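# Pala: a wrist that sees, more or less

**Project report, Raimo Kinnunen, shared workshop build**

## 1. What I set out to do

The proposal I handed in last September promised "a low-cost tabletop arm capable of sorting household items by sight". My supervisor wrote "which items?" in the margin and I have been answering that question ever since. The revised aim is smaller: an arm, called Pala, with a camera on the wrist and two fingers, that can be driven by hand to a soft object or a firm one, pick it up, and repeat the job on its own from the recorded runs.

Everything was built in the workshop at Pavum, where I rent half a bench. The other half belongs to a man restoring an accordion, and I would like it noted that the sawdust in my second gearbox was not mine.

## 2. Fingers

I went through three designs. The first fingers were flat and wide and could pick up a sponge, provided the sponge was already more or less in them. The second pair were hooked, on the theory that hooks hold things. They do, including the edge of the table.

The third pair are the ones I kept: black, tapering to a point, with a long slot down each one to save weight and a screw low down on each one to fix it to the bar. Points are good for getting in between objects standing close together. They are less good at holding anything with a smooth flat face, and I lost a week to that before sticking on thin rubber pads, which fell off, and then going back to bare fingers and a slower close.

## 3. The table and what goes on it

Pala stands at a white table against a pale wall. I had started on the bench itself, but bare oak full of drill holes gave the camera far too much to be interested in. White made the training noticeably steadier, with the drawback that every shadow now looks like an object to be reckoned with.

The test objects came from whatever people would part with. My two regulars are a pink plush peach with a felt leaf and a red carton of Want Want milk, and between them they cover most of what I care about. The peach gives when squeezed and forgives a bad approach. The carton has corners, and a cartoon boy on the front who stays delighted however the run is going.
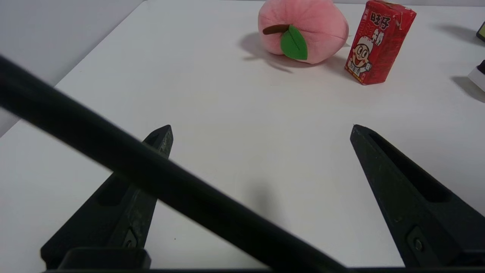

I recorded 1,578 runs over the course of the project and kept 1,163. The rest went for the usual reasons: the arm stalled, I stalled, somebody switched off the wall socket to use the kettle. I also threw out an entire afternoon's work after finding I had been steering by looking at the table over the top of the screen. The camera doesn't get to do that, so neither should I.

Each kept run lasts up to 30 seconds. Anything longer usually meant I had missed the first grasp and was chasing the object about, and the trained arm turned out to be a keen student of chasing.

## 4. Electrics

The motor board is a Grolus, bought second-hand with one dead channel, which the seller described as "spare". Power comes from a Stergiou bench supply older than I am. Together they work well as long as all the joints don't move at once, so I limited the speed of the shoulder and put a short delay on the elbow. It makes Pala look thoughtful.

The camera cable was the worst part of the build. It has to follow the wrist through its full turn without pulling, and for the first month it came loose at the same point in every rotation. A loop of slack, two cable ties and a bit of bicycle inner tube cured it. I had spent a fair amount of time before that rewriting the driver, which was fine.

## 5. Results

On the peach, Pala is reliable. It goes for the middle, closes slowly and lifts, and will put up with the peach being turned round between attempts. On the carton it does well when a narrow side faces the fingers and poorly when it has to come at a corner, where it tends to push the thing along in front of it like a small snowplough.

With both close together it nearly always picks the peach. I suspect my recordings favour it, as I was probably doing the easy one first when I was tired.

## 6. Still to do

- Record more carton runs, starting from the awkward angles.
- Find a pad that stays on. Heat-shrink tubing is next.
- Replace the temporary clamp at the base, now in its fifth month.
- Retrain with the lamp moved, to see how much Pala is relying on shadows.
- Return the good screwdriver to the accordion side of the bench.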